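Grasdale Users' Group: minutes of the April meeting
Posted Monday, by the minutes desk

Meeting opened at 7:10 p.m., the first ten minutes having gone to finding a charger that fit the chair's laptop. Last month's minutes were approved without being read, as is traditional.

1. Tablet purchase. The group has money for 2 tablets for the lending shelf. The choice is between the Weder Slate and the Patwary Note. The Weder has the better screen. The Patwary has a headphone jack, which got applause. A member who owns the Weder said the pen is sold separately, the pen tip is sold separately from the pen, and he didn't want to talk about the case. Price at the Dustovton store is $129 for the Patwary. The Weder is $200, before the pen.

Motion to buy the Patwary. Carried, with one abstention from the owner of the Weder.

2. Storage on the group account. We have 3,588 files in the shared folder, many of them named "final." Members were asked to delete anything they don't need. Silence followed. Moved to next month.

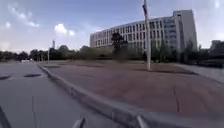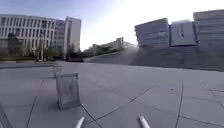
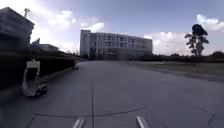 Buildings and greenery under a white sky.

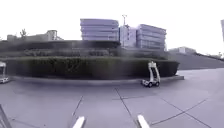 3. Software updates. The spring update has moved the settings button on most members' phones. Three people have found it. They were asked to stay after the meeting and show everyone else, and two of them left early.

There was a longer discussion of whether to turn on automatic updates for the lending tablets. In favor: they will get updated. Against: they will get updated. Agreed to switch it on at night only, and to tell borrowers to leave the thing plugged in.

4. Help table. The Dustovton library has offered us the same corner as last year, next to the copier. Accepted. Members staffing the table are reminded that we do not fix copiers, whatever the public has been led to believe.

5. Other business. A request to make the newsletter text bigger was approved. A request to make it shorter was referred back to the person who writes it, who is also writing this.

Closed at 8:40. Next meeting same room, bring your own charger.

Comments

slowmodem: I voted for the Weder and would like that recorded somewhere.

jackplug: Does the Patwary come with a charger in the box or do we need another motion?

minutes desk: It does. Short cable.

tessellate44: Some of the "final" files are mine. Please don't delete "final final," I still need that one.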